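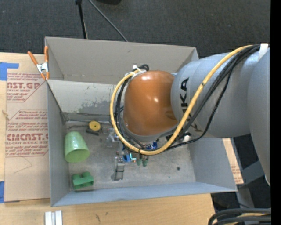
10/02/2025

Up early, before the heating came on. Coffee, two slices of toast, and then I started on the boxes from the Tandura apartment, which have been sitting in the hall since April. I had told myself I would do the whole lot by the weekend. I did 14 and stopped there.

The method is the same as last time. One gray bin on the table, open, and small things go in it until I decide where they belong. Nothing goes back in a box unless it has a label. I am strict about the label part and not strict about anything else.

Most of the first box was kitchen. Corkscrew, the good peeler, the lid to the blue casserole, which I had replaced over the summer for 40 dollars with a lid that doesn't fit very well. So now there are two lids. The new one can go. I put the old one straight on the pot and left it on the stove so I would remember.

Second box was all paper. Receipts from Numetti going back years, the warranty for a toaster I no longer own, instructions for the Wultov shelves in three languages. I kept the shelf instructions. The bottom shelf has been leaning and I want to see if I put the brackets on the wrong way. Everything else went to recycling, and that took most of an hour, mainly from reading it all first.

The bin works better than the shoeboxes did. The walls are tall enough that nothing rolls out onto the carpet, and I can pick it up and move it when I need the table for supper. With the shoeboxes I was always on my knees looking for screws. The carpet is dark charcoal and a dark screw is gone the minute it lands. I thought about putting a sheet down and never did.

Lunch at one. Soup from the freezer, not labeled, so it was a surprise – lentil.

In the afternoon I did the boxes marked MISC, all taped up with the brown tape that splits when you pull it. Curtain hooks, picture wire, a key that fits none of my doors, the spare feet for the sofa. I tried the key in the back door twice anyway. The picture wire is useful. I have the print from Bakos still leaning against the wall in the bedroom and it could be up by now if I had known where the wire was.

I emptied the bin a couple of times into the drawers and wrote the labels as I went. KEYS, WIRE AND HOOKS, FURNITURE FEET. The pen ran out on the last one so it says FURNITURE FE.

Wiped the tabletop down before supper. The wood is light and shows every ring, and there is one near the corner that I think is permanent. I tried baking soda, then gave up and put the fruit bowl over it.

Back is a little sore. Tomorrow the bathroom boxes, and I need to buy a pen and more tape – the clear kind. Also call about the heating, the bedroom radiator is making the ticking noise again.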